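Onunholm Interlocking Foam Floor Mats -- Light Blue

Home > Flooring > Play and Exercise Mats

I stock four sorts of foam flooring in the shop and this is the one I have at home, so forgive me if I go on a bit. I put the Onunholm mats down in our back room in July, meaning to leave them there for a couple of weeks while I made up my mind, and they haven't been up since except for a wash.

They come as square tiles with jigsaw edges. You push the teeth together with the heel of your hand, work along the side, and move on to the next one. My back room took me less than the length of a radio play, and that included moving a bookcase I should have emptied first. You get loose edging strips in the pack as well, for a straight finish against a skirting board or across a doorway. Do fit those last! I did mine as I went and had to pull half of them off again.

The blue is a soft, pale one. On my old monitor it looks nearly grey and on my phone it looks like a swimming pool, so if you're matching paint please ask me for a sample corner before you order -- they're free and I post them on a Saturday with everything else.
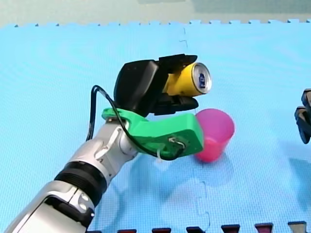 Onunholm mat in light blue. Can not included.

What are they like to live with? Warm, mainly. We've got a concrete floor under thin carpet tiles in there and I used to keep slippers by the door. I do my stretches on the mats in the morning, the grandchildren build their railway on them in the afternoon, and the dog has claimed the corner by the radiator. Dropped cups bounce. Dropped tea wipes up with a cloth, though if you leave it to find its way down a join you'll want to lift that tile and dry underneath.

Now the grumbles. Heavy furniture leaves dents. A chair leg mark comes out overnight, but the bookcase has left four dips that I think are permanent, so I'd lay the mats up to big furniture and stop there. They also smell a little when you first open the pack (a sort of new-trainers smell). Leave them spread out with a window open and it goes in a few days. And don't put them in strong sun all summer, as the colour will fade on the window side.

If you want something for proper weights, look at the Jedar rubber tiles instead. They're twice the bother to carry and they only come in black, but you can put a loaded bar down on them without wincing. The Phillips roll-out mat is the one to have if you need to clear the floor every evening, because it's all one piece and stands up in a cupboard. I used to keep the Imen printed mats with the alphabet on too. Lovely things, but the letters popped out and got chewed, and I've stopped ordering them.

Sizes and packs

Tile thickness: 2 cm
Small pack: 9 tiles, with edging strips
Large pack: 144 tiles, for halls and nurseries, sent on a pallet
Edging: also sold separately, same blue

The small pack lays out as a three by three square, or a rather odd L if you've got a chimney breast like mine. Packs join up with each other, but colours can shift a shade between batches, so order all you need in one go if you can.

Cleaning

Warm water and a drop of washing-up liquid. No bleach, no steam mop. I ruined a tile with the steam mop so you don't have to.

Delivery

Small packs go out by courier and should be with you inside 96 hours. For the large pack I'll ring you first to sort out a day, as the driver needs somewhere to put the pallet down. Unopened packs can come back for a refund. Opened ones too, if you haven't trimmed them -- just drop me a line before you send anything.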